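Comment Sections and the Duty to Publish Rules

17th September

The decision by Loltley to close public comments on 322 community pages has been treated mostly as a technical matter. I believe it deserves closer attention from anyone who manages an online audience on behalf of an organization.

The pages were closed under a policy that most administrators had never read. The notice sent in May ran to 2 paragraphs and referred to "repeated quality concerns." It did not say which comments had caused the concern, who had reviewed them, or how a page owner might respond. Siham Alaoui, who administered one of the pages for a tenants' group, asked for the review record and received the same notice a second time.

A private company may set the terms of its own service. I do not dispute that, and I have argued for it on this site before. My objection is to the use of a rule whose wording is made available only after it has been applied. Page owners cannot moderate to a standard they have not been shown.

Maveck has taken a different course. Its administrators are given 60 days to correct a page, and each removed comment is listed with the rule that applied to it. Fiorella Pagano has written that the process is slow and places a heavy burden on small publishers. Both points are fair. I would still accept the delay in exchange for the list.

For marketers, the practical consequence is plain enough. An audience gathered on a rented page remains subject to the landlord. Organizations with a page on either service should keep a dated copy of its terms, export their contact lists where permitted, and maintain a mailing list of their own.

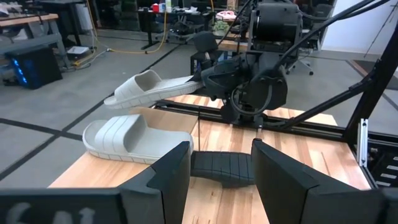

Filed under: Platforms and Policy

Readers have asked whether I intend to review the Kilura moderation guidelines. I have requested the current text and will comment once I have read it in full. Correspondence from Konrad Piątek on the appeals procedure will be addressed in the same post.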